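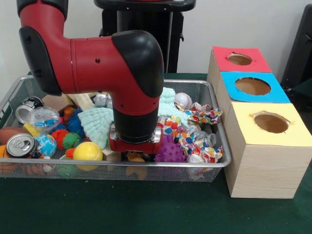 Cell 2, red arm over the sort basket, three boxes at right.

Stirnent sorting cell, progress note for September
To: Kaleo grant office
From: Gladys Urio, Chou workshop

Short one this month, sorry, we are behind on paperwork and ahead on repairs.

Where we are. Arm is back up and running picks. 1188 pick attempts logged this period against a plan of 1298. Shortfall is all downtime from the wrist job, see below. No parts broken that we can't replace from stock.

Wrist. Had a click in the last joint when it turned with the gripper pointing down. Pulled the gripper mount, found two screws backed out and one with a chewed head. Replaced the full set, thread lock on all, torqued and paint-marked so we can see if they creep. Click is gone. Mount is now on the weekly check sheet, which it should of been from the start.

Gripper. Fingers swapped end to end, left was wearing faster than right. Re-zeroed after. Closing force turned down a notch for the squishy stuff and back up for cans, operator picks the setting by hand for now. Want this automatic by next report but not promising it.

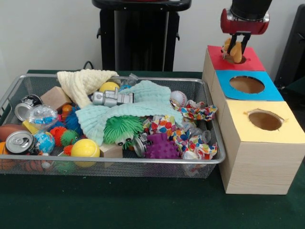
Drop height was the other headache. Arm was letting go too high and soft items hung up on the rim of the hole. We lowered the release point for all three boxes and re-taught the approach for each one separately. Took most of a morning. The paper tops still tear a bit at the edge of the hole when the fingers brush them. Cheap to redo, so we redo them, but a stiffer top would be better. Quote asked for from Panico, nothing back yet.

Basket. It walks. Every time the gripper pushes down into a full load the basket shifts a little and then the taught positions are off. Tape outline on the table helps people put it back, doesn't stop it moving. Plan is four corner stops screwed down under the cloth. Parts cost 82 dollars, inside the consumables line, no change request needed I think, tell me if wrong.

Cables. Re-routed the gripper lead with more slack at the elbow after it pulled tight on the far reach. Ties are loose on purpose, please nobody snug them up. Floor cables still to be tidied, on the list.

Calibration. Done at start of shift, each shift, takes ten minutes when nothing is wrong. Camera check and arm check are now on one sheet instead of two. Sheets are in the blue binder if the auditor wants them.

Money. 757 dollars left in the repair line. Enough for one more finger set and the corner stops, not enough for a spare wrist mount on top.
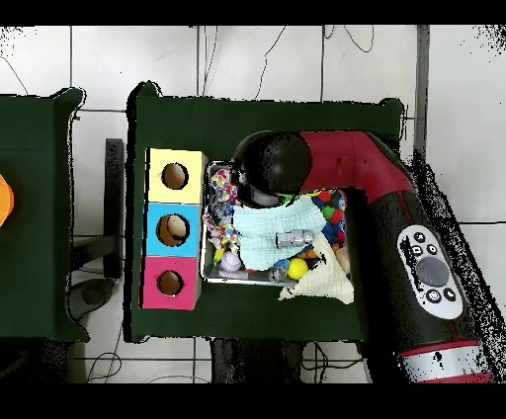 Kaleo came back on the draft of this asking that the spare mount be ordered now and charged to next period, and that the gripper not be run past the weekly check even if the pick count suffers. Fine by us. Order goes in as soon as the written ok arrives.

Next: corner stops in, box tops sorted one way or another, floor cables, then a full week of picks with no hand changes to the force settting.

G. Urio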